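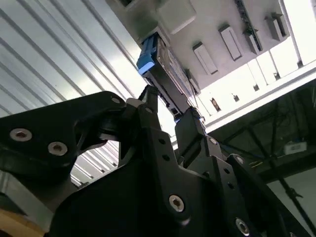
Prason, September 2021

Introductory Financial Accounting
Handout 6: Office equipment from purchase to disposal
Instructor: Radka Ristić
Problem sessions: Judit Pap
Reading: Borbély, course reader, through page 46

1. Scope

These notes cover tangible equipment with a limited useful life: desks, copiers, computers, phone systems. Land is excluded, as it is not depreciated. Software licenses come up in Handout 7. All amounts are in dollars, and sales tax is ignored throughout. The fiscal year ends on December 31 unless a problem says otherwise.

The examples use a small firm called Tirnex, which keeps the books for a few retail clients and owns very little besides its office equipment.

2. Cost at acquisition

The cost of an asset includes the purchase price and every expenditure needed to bring it to the place and condition in which it can be used. Freight in, installation and testing before use are part of cost. Training staff to use the asset is an expense of the period. So is repairing damage that occurred during delivery, even when the repair takes place before the first day of use.

A trade discount reduces cost. Interest paid on a loan taken out to buy ready-to-use equipment does not increase it.

Example 1. Tirnex buys 19 desktop computers at an invoice price of $820 each. Delivery and setup come to $20 per unit. The cost of each unit is $840, and the total entered in the equipment account is $15,960.

Debit Equipment 15,960
Credit Cash 15,960

If the purchase is on credit, the credit goes to Accounts Payable. The amount in Equipment does not change when the payable is settled.

3. Capitalization threshold

Many firms set a minimum amount below which a purchase is expensed at once, whatever its useful life. A stapler may last ten years, but the work of depreciating it costs more than the information is worth. The threshold is a matter of policy and should be written down and applied the same way every year.

The question of whether the threshold applies to a single unit or to the whole invoice has to be settled in the policy as well. In Example 1 it makes no difference if the threshold is $500. With a threshold of $1,000 per unit, the full $15,960 would be expensed in the year of purchase -- a material distortion for a firm of this size. Some policies therefore include a rule for group purchases.

4. Depreciation

Depreciation allocates cost over useful life. It is not a measure of market value, and the balance of accumulated depreciation is not a fund of cash set aside for replacement. Both errors appear every year in the first problem set.

Three inputs are needed: cost, salvage value and useful life. The last two are estimates made by management. Useful life is the period over which this firm expects to use the asset, and it may be shorter than the period for which the asset could physically run.

Depreciable amount = cost minus salvage value

4.1 Straight-line method

Annual depreciation = depreciable amount divided by useful life in years

Example 2. Tirnex estimates a useful life of four years and a salvage value of $40 per unit. The total salvage value is $760. The depreciable amount is 15,960 - 760 = 15,200, and annual depreciation is $3,800, or $200 per unit.

Debit Depreciation Expense 3,800
Credit Accumulated Depreciation 3,800

4.2 Partial years

An asset bought during the year is depreciated only for the part of the year in which it was available for use. Under the full-month convention, an asset placed in service in any part of a month is treated as if it were in service for the whole month.

If the computers in Example 2 are placed in service in July, the first year carries six months of depreciation: 15,200 / 48 x 6 = $1,900. The remaining six months fall in the fifth calendar year. Students often leave out that final half year, which leaves the book value too high by $1,900.

4.3 Double-declining-balance method

The rate is twice the straight-line rate and is applied to book value at the start of the year. Salvage value is left out of the calculation at first, but book value may not fall below it. For a four-year life the rate is 50 percent.

Example 3. Same facts as Example 2, with the computers placed in service on January 1.

Year 1: expense 7,980; closing book value 7,980
Year 2: expense 3,990; closing book value 3,990
Year 3: expense 1,995; closing book value 1,995
Year 4: expense 1,235; closing book value 760

In Year 4 the formula gives $997.50, which would leave book value above salvage. The expense is set at the amount that brings book value to $760 at the end of the planned life. Other treatments of the last year exist, including a switch to straight-line when that gives the larger amount; in this example the result is the same. Total expense over four years is $15,200 under either method. Only the timing differs.
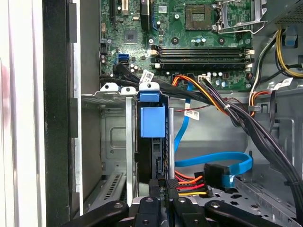 4.4 Choice of method

Straight-line suits an asset that gives up its benefits evenly. An accelerated method suits one that is most productive when new or that becomes outdated quickly. The method used for tax purposes may differ from the one in the financial statements. That difference is handled in the second-semester course and may be ignored in all problems here.

5. Expenditures after acquisition

Once the asset is in use, each further expenditure is classified as either a revenue expenditure (expensed) or a capital expenditure (added to the asset).

Revenue expenditures keep the asset in its expected operating condition. Cleaning, adjustment and the replacement of a small part of the same kind fall in this group. Capital expenditures extend useful life, increase capacity or improve the quality of output beyond what was expected at purchase.

Example 4. A part in one computer is replaced with an equivalent part for $47. The replacement restores the machine to its former condition. The full amount goes to Repairs and Maintenance Expense.

The size of the payment does not decide the classification by itself. A large repair bill is still a repair. A small improvement is still an improvement in principle, though the threshold in Section 3 will usually send it to expense anyway.

Misclassification affects more than one year. If a repair is capitalized, income is overstated in the current year and understated in each later year of the asset's life.

6. Changes in estimate

When useful life or salvage value is revised, the change is applied to the current and future periods. Prior years are not restated. The procedure has three steps.

Find book value at the date of the change.
Subtract the new salvage value.
Divide by the remaining useful life.

Example 5. After two full years of straight-line depreciation, each Tirnex computer has a book value of 840 - 400 = $440. Management decides that the machines will be kept for three more years, and lowers salvage value to $20. The new annual charge per unit is (440 - 20) / 3 = $140.

A change in estimate is different from the correction of an error. If the original life was set at four years because of a typing mistake in the register, the correction of prior figures is an error correction and follows other rules -- see the reader.

7. The equipment register

The general ledger shows one balance for Equipment and one for Accumulated Depreciation. Detail is held in a subsidiary register with an entry for each asset: tag number, description, location, date placed in service, cost, method, life, salvage value and accumulated depreciation to date.

The register should be reconciled to the ledger at least once a year and checked against the physical assets. Two kinds of difference arise. An entry with no matching asset points to a disposal that was never recorded. An asset with no matching entry may have been expensed under the threshold or may belong to a lessor, and the purchase records need to be examined before any entry is made. 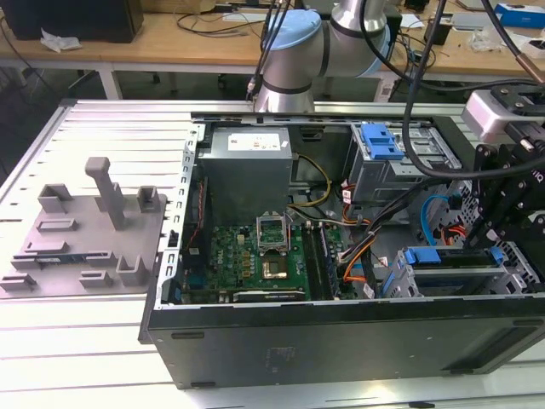
Fully depreciated assets stay in the register for as long as they are in use. No further depreciation is taken on them, and cost and accumulated depreciation remain in the ledger at full amounts.

8. Disposal

Every disposal begins by recording depreciation up to the date of disposal. The cost and the accumulated depreciation are then both removed, the proceeds are recorded, and the difference is a gain or a loss.

Example 6. One computer from Example 2 is sold to Draltero for $152 in cash after 30 months of use. Straight-line depreciation to date is 800 / 48 x 30 = $500. Book value is $340, and the loss is $188.

Debit Cash 152
Debit Accumulated Depreciation 500
Debit Loss on Disposal 188
Credit Equipment 840

Example 7. A second unit is scrapped on the same date, and Tirnex pays a $19 recycling fee. The loss, including the fee, is $359.

Debit Accumulated Depreciation 500
Debit Loss on Disposal 359
Credit Equipment 840
Credit Cash 19

Gains and losses on disposal are reported separately from sales revenue. A loss does not mean that the sale was a poor decision; book value depends on past estimates, and the amount already spent is not relevant to whether the asset should be kept.

9. Problems for the next session

9.1 Rework Example 6 using double-declining-balance depreciation, with the unit placed in service on January 1 of Year 1. State whether the result is a gain or a loss.

9.2 A firm pays $600 to have a copier moved to another floor of the same building. Classify the expenditure and give the entry.

9.3 Rework Example 5 on the assumption that salvage value stays at $40.

9.4 Prepare the register entry for one unit from Example 2 at the end of its second full year.

Show all calculations. Submit written work to Judit Pap at the start of the session.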